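Robot on the dish bench, anyone else's site doing this?
Cairns kitchen equipment forum > Staff talk

skernham_sue
Ours started in March 2023. 5 of us on the wash line before, now three plus the arms. Morven Swanson says no one loses hours. Hm.

toststead33
Same at Grisedmont. Hours stayed, job didnt. I used to rack plates, now I reset plates for a machine all shift.

alyule
Disagree – my wrists quit hurting. 200 plates a night by hand, no thanks.

toststead33
And who gets called when it stalls? You, Alasdair. Same pay.

alyule
Fair. Still rather that. Our bench, both arms, wooden rack:
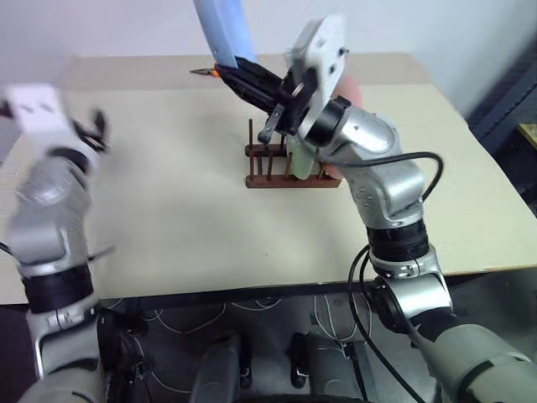
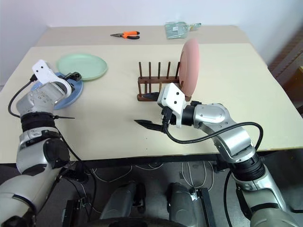
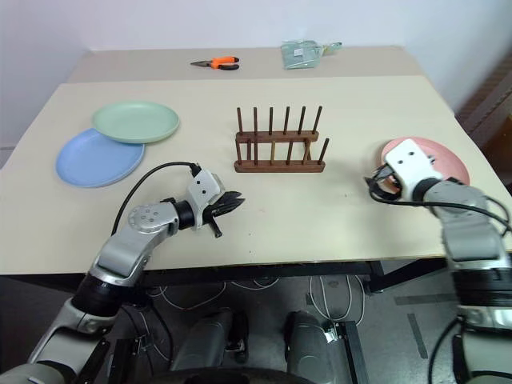 Pay is the bit to push on imo. I asked for a tech rate in April, got a "we'll see".

skernham_sue
8 weeks and still no answer here. Get it in writting.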